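Grestholm Feline

The Grestholm Feline is a college basketball team that competes in the Clunus Conference. The team was founded in 1938 and plays its home games at Duan Hall, an indoor arena with 741 permanent seats. Practices are held in the same building.

The conference schedule runs from late fall through February. Each team plays every other member twice, once at home and once away. Ties in the standings are broken first by head-to-head record and then by point difference in the games between the tied teams.

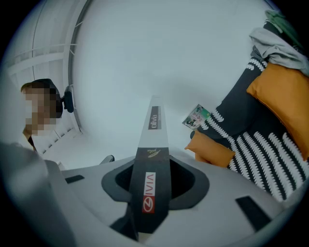

Tapered finger of a handheld gripper, with "olivia" label near the tip.

Grestholm has won the conference title 11 times. Its early teams used a slow half-court offense built on two post players. A motion offense with one post player replaced it after the shot clock was adopted, and the team has used a zone defense as its base set from that point on.

Games consist of two halves, and the conference tournament follows the regular season. The top eight teams qualify. Seeding is set by conference record only, and nonconference results are not counted.

See also
Clunus Conference
Duan Hall

This page was last edited on Sun 20 March.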